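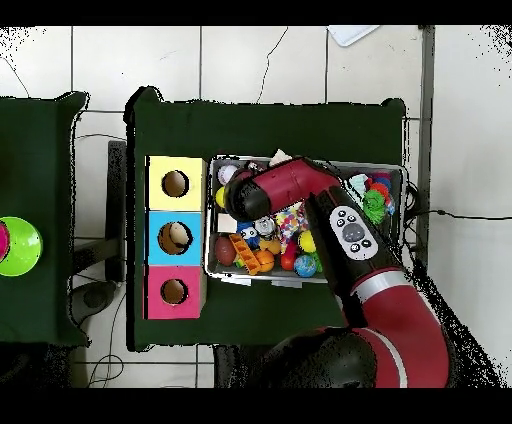 I've been putting off the toy bin since before summer, so August is when it gets sorted. The plan is simple. Everything in the bin gets a home, and the homes have to be ones a four-year-old can find without asking me. I set it up on the green table with the three boxes down the left side, yellow, blue and pink, and the bin next to them. Each box has a round hole in the top, and that hole decides a lot of what follows.

For anyone new: I run a small home daycare in Ulton. Mixed ages, the youngest is just past 2. The oldest starts school soon and has opinions about everything. Most of our toys came secondhand, or from families who moved on, or from my sister.

The old system was no system. If it was a toy and it was on the floor at 5 pm, it went in the bin. You can run a place that way for a long time. The trouble is that kids don't dig. They take what's on top, get bored with it, and tip the rest out.

So the boxes. I started with the idea that one box would be balls, one would be soft toys and one would be blocks. I wrote that down, felt good about it and went to bed.

In the morning I looked in the bin again and it was mostly balls.

Small yellow ball. Orange ball. Red ball. A ball that looks like the earth. A white one with pink patches. The toy football. If every ball goes in one box, that box is full and the other two have a few things rattling around in them.

Danish Butt, who teaches the pre-K room across town and has done this much longer than I have, told me to stop sorting by what the thing is and sort by what the kids do with it. His groups are throw, squeeze and build. I wrote that down too.

I like throw, squeeze and build. A four-year-old can say all three words and knows what they mean. A two-year-old will put everything under throw, but that was going to happen with any labels I picked.

Where it gets hard: the football. It's a throw toy. It's also a squeeze toy, if you ask Inga, who is three and carries it by one end. I gave it to throw. She can take it up with me.

The orange building brick goes to build, obviously. So does the white square block. That's a thin start for a build box, but there are more bricks on the shelf in the hall and they can come and join it.

The confetti-print fabric is not a toy as far as I'm concerned, but it has been a cape, a picnic blanket and a roof. It stays. I'm not putting it through a round hole, though. It gets a hook.

There's also a crumpled tissue sticking up out of the bin. Trash.
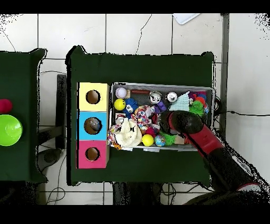 Three boxes, one bin, and the smiley ball everybody wants.

Second part of the thread, after lunch.

The blue fuzzy monster with the googly eyes is the most popular toy we own. If he goes in a box with a hole in the top, somebody will be upset by 9 am, as he won't be visible. I'm making a rule that the monster sits on the shelf in plain view and is not sorted. One exception. I'm holding the line at one.

Green spiky balls: squeeze. I argued with myself over these. They do bounce, a bit, off the wall at an angle you don't expect. But what the kids do with them most is press them into their cheeks, so squeeze.

The white ball with the red stitching goes to throw. Outside only. I've told everyone this. I will be telling everyone this again.

The rope ring was the one I had no answer for. Pink, white and blue. You can throw it, you can squeeze it, and last week two of them used it as a steering wheel for most of a morning. I asked in the parents' group and got 17 replies, no two of which agreed. Roxana Londoño said to cut the discussion short and let the kids vote. I think that's right, and I also know what a vote looks like with six kids, half of whom will raise both hands.

The sausage-looking thing belongs with the play kitchen. I don't know how it got into this bin. Moved to the kitchen drawer, end of story.

Same question about the small beige block. Is it ours? If your child came home last month with one of our blocks in a pocket and you returned something similar, please let me know. I'm not upset. I just want to know if there's a set somewhere missing a piece.

A few people asked about the labels, so here's what I have so far.

Yellow box is throw. Blue box is squeeze. Pink box is build. The words will go on the front in big lowercase letters with a drawing next to each one. I can draw a ball and I can draw a block. I can't draw squeeze. I've tried a hand, and it looks like a glove, and then it looks like a turkey.

If you can draw squeeze, message me.

Another question was whether the holes are big enough. For most of it, yes. The bigger plush won't go through without being pushed, and I'd like things to come out as easily as they go in, so large plush will get its own open basket. I have one from Relivach that's been holding magazines. The magazines can go.

Someone asked why bother with holes at all when an open tub would do. Fair question. Putting a ball through a hole is the only part of cleanup that the little ones enjoy. With an open tub they dump and leave. With a hole they do one, look at you, do another one, and keep going until the floor is clear. That's my whole reason.

On cleaning: hard balls get washed in the sink with dish soap and air-dried on a towel. Plush goes in the machine in a pillowcase, cold, gentle. Anything with a battery gets wiped with a damp cloth and nothing else. I lost a very nice singing duck from Urkico learning that.

On how often: I'm going to try swapping part of the bin every two weeks. Half stays out, half goes in the closet. Last time I did a swap, the kids greeted a plain yellow ball like it had come back from the war.

What I haven't figured out is the tiny stuff. The small purple toy, for one. It isn't quite for throwing and it isn't for building, and I don't love small things around my youngest. For now it goes up high with the beads, where I've put everything else I haven't decided on. That shelf is going to need its own thread.

Next post will be the labels, if I get a decent turkey.

Tagged: Playroom, Home Daycare, Sorting and Storage

More from this account
The hall shelf, finally anchored to the wall
What we keep in the rainy day drawer
Dress-up hooks at kid height: how low is too low
435 crayons and where they went
Play dough under $2 a batch
Puzzle pieces: one bag per puzzle, no lids

Contact | © Playroom Notes, Ulton | Back to top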